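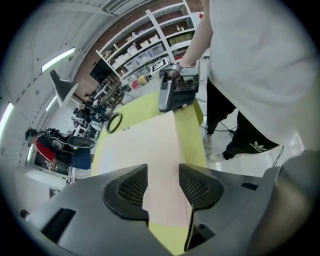
Hand-held grippers in use at the cardboard-covered work table, Stirden handling laboratory.

STIRDEN OPENS HANDLING LABORATORY TO INDUSTRY VISITORS IN DECEMBER

Stirden will open its manipulation and handling laboratory to packaging, warehousing and light manufacturing firms for an afternoon of working demonstrations in December. The program covers the full sequence used by the laboratory to teach handling tasks to robot arms, from recording with hand-held grippers to playback on the company's Clikent controller.

Visitors will be received in groups at 1 p.m. and 3 p.m. Each group will spend 60 minutes on the laboratory floor, followed by a technical question period with engineering staff. Total attendance is limited to 87.

The first part of the demonstration deals with recording. An operator performs a task at a table with a hand-held gripper, and the motion of the tool is logged together with the opening of its fingertips. Fiducial markers fixed in the room provide a common position reference. Tasks on the program include sorting small parts, folding carton blanks and routing flexible cable.

"Carton board is a difficult material for us," said Debora Mazza, head of handling research at Stirden. "It bends under its own weight, it slides, and its stiffness changes with the direction of the grain. We have recorded 2,516 folding sequences to date and expect to reach 3,000 before the controller is released. Visitors will see the recordings that failed as well as the ones we kept."

The second part covers data review. Yu-ting Tu, who leads the laboratory's software group, will show how recordings are checked for tracking loss, trimmed and labelled before use. Sequences in which the marker reference is lost are rejected and re-recorded.

The third part is a playback session on a two-arm cell built with Longo, the Stirden subsidiary responsible for fingertip pads and end-of-arm tooling. The cell will run at reduced speed behind a light curtain. Visitors may bring sample parts for a handling trial — maximum dimension 300 mm, no liquids, no sharp edges. Results of the trials will be given verbally on the day and will not constitute a performance guarantee.

Arturo Leone, operations manager, said the format had been changed after requests from customers. "Previous visits were mostly slides. People asked to hold the tool and try the task themselves, so one table has been set aside for that purpose."

Closed-toe footwear is required on the laboratory floor. Photography is permitted except at the Stindimier test bench, where customer work is in progress. Registration is free of charge and closes when both groups are full.

Media and registration enquiries: Gerardo Dal Bello, Communications, Stirden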